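Let people hold the thing

Sunday, June 5, 2022

I have been to plenty of robot demos where you stand behind a rope and clap. The open day at Stalance in Grellisholm was the best one I've been to, and the reason is simple – they hand you the gripper!

You squeeze, the fingers close, and suddenly you care a lot about snack wrappers. A shiny packet wants to slide away. A crinkly one folds up under the pads. I spent most of my turn on one stubborn candy (sorry to the line behind me) and came away with far more respect for anyone teaching a machine to tidy up.

I think every lab should do this. A polished video tells the public that robots are nearly finished. Ten seconds of fumbling tells them what the work is like, and it's a lot more fun.

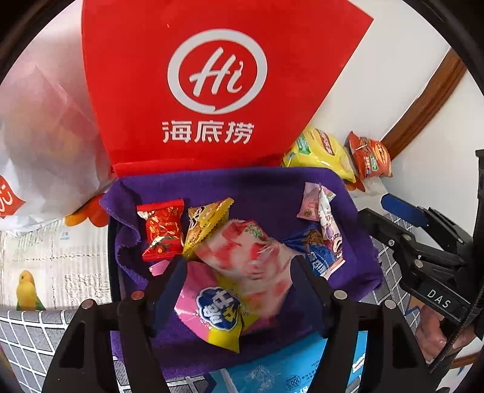 Hand-held gripper closing on a snack packet, with a second one at right.

The Toom people are planning their own day in July. I hope they leave the rope at home and put out more snacks.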